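Fastcombe Two-Arm Bench Cell – Demonstration Day
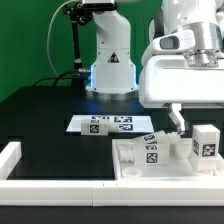

Thu 23 August, at the Trellora workshop. Doors open after lunch, and the coffee is free, which our sales department would like you to remember when the subject of price comes up.

The Fastcombe is a tabletop cell with two arms, sold ready to bolt down. Bring a bench that doesn't wobble. We have delivered to customers who said theirs didn't, and Rigoberto Paucar now travels with his own level.

What you'll see on the day

Blocks and small parts being picked from a tray and set on a marked board, over and over, by machines that never ask for a change of scenery. Printed markers on the blocks and on the board tell the software where things are. If you'd like to nudge the board halfway through a cycle, go ahead – Sandrine Coste runs the afternoon session and has stopped flinching.

Visitors may bring one part of their own to try. Please keep it under 600 grams and free of grease. In October a gentleman brought a pastry. The gripper did fine. The pastry was less lucky, and it took Sandrine most of a morning to get the sugar out of the finger joints.

In the box

Two arms with mounting flanges
Two-finger gripper
Camera stand with clamp joint
Marked board and parts tray
Marker sheets, pack of 100
Power and data cables, 3 meters

Not in the box: the bench, the computer, patience.

Good to know

Setup takes a morning if you read the manual and a day if you don't. The gripper fingers are rated for 2000 cycles between inspections, and the software will remind you in a tone some users find pushy. You can turn the reminder off. Quentin Hoarau in service would rather you didn't, and he is the one who picks up the phone.

Places on the day are limited by the number of chairs. To book one, write to Corentin Collet at the Trellora front desk and say whether you're bringing a part. Parking is behind the building, next to Bodin.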